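Weil gerade wieder über Blaulichtkolonnen und reservierte Parkplätze gestritten wird, erzähle ich von der Ehrentribüne in Lü. Wird ein bisschen länger. Wer es eilig hat: Es geht um Stühle.

Lü hat 3.000 Einwohner und eine Partnerstadt in England, Brendham. Alle paar Jahre kommt von dort der Bürgermeister zu Besuch, mit Amtskette. Unser Gemeindepräsident hat keine Amtskette. Das ist bis heute eine offene Wunde.

Damals war ich freie Mitarbeiterin beim Lokalblatt, Zeilenhonorar, eigenes Fahrrad. Im Dezember bekam ich den Auftrag, über die Vorbereitungen zum Partnerschaftsfest zu schreiben. »Was Nettes«, sagte der Redakteur. Merkt euch das.

Auf dem Marktplatz sollte eine Tribüne stehen. 35 Plätze für Ehrengäste, überdacht, beheizt. Der Rest der Bevölkerung stand, unüberdacht, und wärmte sich am Gedanken der Völkerverständigung.

Für die Vergabe der 35 Plätze gab es eine Liste. Die Liste war geheim. Ich kannte sie nach einem Vormittag, weil jeder, der draufstand, es beim Bäcker erzählte, und jeder, der nicht draufstand, auch.

Auf Platz 1 der Gast aus Brendham. Auf Platz 2 der Gemeindepräsident. Auf Platz 3 die Frau des Gemeindepräsidenten. Auf den Plätzen 4 bis 8 fünf Herren der Firma Lultora, die in Lü weder Werk noch Büro hatte, wohl aber ein lebhaftes Interesse an der Wiese hinter dem Bahnhof.

Ich rief bei der Gemeinde an und fragte, was Lultora mit der Städtepartnerschaft zu tun habe. Antwort: Man habe dort »immer ein offenes Ohr für Europa«. Das habe ich wörtlich so geschrieben. Es wurde wörtlich so gestrichen.

Nicht auf der Liste: Chunhua Zeng. Sie hatte die Partnerschaft aufgebaut, jeden Brief nach Brendham übersetzt und den Schüleraustausch am Leben gehalten, als im Rathaus noch jemand fragte, ob Brendham das mit dem Käse sei.

Ich habe sie gefragt, ob sie gekränkt sei. Sie sagte: »Ich stehe gern. Von der Tribüne aus sieht man ja die Tribüne nicht.« Ich habe ihr das sofort geklaut und seither bei jeder Gelegenheit benutzt.

Dann kam der Tag. Nachmittags um drei fuhr die Kolonne ein. Kolonne heißt in Lü: der Dienstwagen, dahinter der Gemeindetraktor, der an diesem Tag zufällig denselben Weg hatte und auf keinem Pressefoto fehlen sollte.

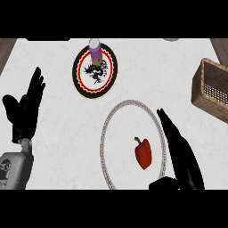
Weißer Marmor mit feiner grauer Äderung, gerendert

Der Marktplatz war abgesperrt. Polizei hatten wir eine, und die regelte den Verkehr, den die Absperrung verursachte. Ich zeigte meinen Presseausweis, der laminiert war und sonst nichts, und durfte neben den Heizstrahler.

Auftritt Taha Alaoui. Taha hatte den Imbiss an der Ecke, und die Tribüne stand genau vor seiner Tür. Drei Wochen vorher hatte er gefragt, wie seine Kundschaft hineinkommen solle. Man hatte ihm geschrieben, die Zugänglichkeit sei »in geeigneter Weise sichergestellt«.

In geeigneter Weise hieß: durch die Tribüne durch. Zwischen Reihe eins und Reihe zwei, am Heizstrahler vorbei, links. Da war eine Tür im Holz, die der Zimmermann eingebaut hatte, auf Verdacht.

Der Gemeindepräsident sprach gerade von Brücken, die Menschen verbinden, als der erste Kunde kam. Er wollte zwei Falafel und eine Cola. Er grüßte Reihe eins, er grüßte Reihe zwei, er war gut erzogen. Auf dem Rückweg grüßte er noch einmal.

Danach kamen sie alle. Schulklasse, Feuerwehr, meine Zahnärztin. Die Leute hatten gemerkt, dass man für den Preis einer Portion Pommes über die Ehrentribüne laufen konnte, und wer langsam ging, hatte es warm.

Der Bürgermeister von Brendham fragte seinen Nachbarn, ob das eine hiesige Tradition sei. Der Nachbar war von Lultora, hatte ein offenes Ohr für Europa und sagte ja.

Daraufhin stand der Mann auf, rückte die Kette zurecht, ging hinein und stellte sich an. Hinten. Ich schwöre. Vor ihm standen sechs Leute, und alle boten ihm an, ihn vorzulassen, und er sagte auf Deutsch: »Nein, danke, ich warte.« Den Satz hatte ihm Chunhua beigebracht.

Mein Text hatte 700 Zeichen, gedruckt wurden die ersten beiden Sätze. Überschrift: »Gelungenes Fest bei kühlem Wetter«. Zeilenhonorar, wie gesagt.

Die Wiese hinter dem Bahnhof gehört inzwischen Gonico. Gonico ist Lultora mit neuem Briefkopf. Das Verfahren war völlig in Ordnung, das hat mir die Gemeinde schriftlich gegeben, in geeigneter Weise.

Die Tribüne lagert im Werkhof und kommt immer noch zum Einsatz. Die Tür ist zugeschraubt. Man sieht aber noch, wo sie war, auf der Höhe sind die Bretter heller.

Wenn mir also heute jemand erklärt, reservierte Plätze seien eine Frage der Sicherheit: kann sein, ich bin keine Fachfrau. Bei uns waren sie eine Frage des Heizstrahlers.

Nachtrag, weil drei Leute fragen: Nein, der Gemeindepräsident hat bis heute keine Kette. Es gab einen Antrag. Er liegt.

Nachtrag 2: Ja, Tahas Imbiss gibt es noch. Das Gericht »Bürgermeister« auf der Karte sind zwei Falafel und eine Cola. Bitte hinten anstellen.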